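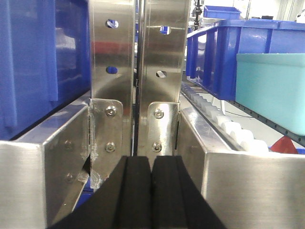 Unit 9: Brackets, Bolts and Stainless Steel

Welcome back, everyone, and thank you for bringing your own hex keys (the shop set is still missing a few). Today we stay with stainless plate and the brackets that get bolted to it.

Stainless marks easily, so take your time. Put both bolts in by hand before you tighten either one, then go back and forth between them, a little at a time. If you find whitish residue on the steel, write it down on your sheet before you wipe anything!

For next time, please read the Clidach handout on bolt heads and leave your sheets with Kristine Barredo.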